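Prirkberg -- Kurs Hauswirtschaft, Grundstufe
Handout zu Einheit 11: Betten beziehen, Spannbetttücher
Stand: 2026-03-04

Vor dem Beziehen wird die Matratze gemessen, und zwar Breite, Länge und Höhe. Die Höhe wird am häufigsten vergessen. Ein Tuch, dessen Steg zu knapp ist, rutscht nachts an den Ecken hoch. Bei Auflagen (Topper) die Höhe dazurechnen.

Reihenfolge am Bett:
1. Decke und Kissen abnehmen, auf einem Stuhl ablegen, nicht auf dem Boden.
2. Altes Tuch von den Ecken her lösen und nach innen einschlagen.
3. Matratze absaugen, Schoner glatt ziehen.
4. Neues Tuch auflegen, Längsseite suchen. Das Etikett sitzt bei unserer Kurswäsche am Fußende.
5. Erste Ecke am Kopfende, danach die schräg gegenüberliegende -- dann die beiden übrigen. 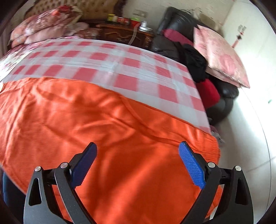
Spannbetttücher haben keine Bügelkante, an der man sich orientieren könnte. Man sucht deshalb zuerst den Gummizug. Beim orangefarbenen Stoff liegt rechts neben der Bettkante ein eng gerafftes Stück mit vielen kleinen Fältchen, solche Stellen gehören nach unten. Die langen Falten in der Fläche streicht man von der Mitte nach außen aus, mit der flachen Hand.

Waschen: bunte Tücher beim ersten Mal getrennt. Temperatur nach Pflegeetikett, Trommel nur locker füllen. Die Faltübung folgt in Einheit 12, bitte ein eigenes Tuch mitbringen.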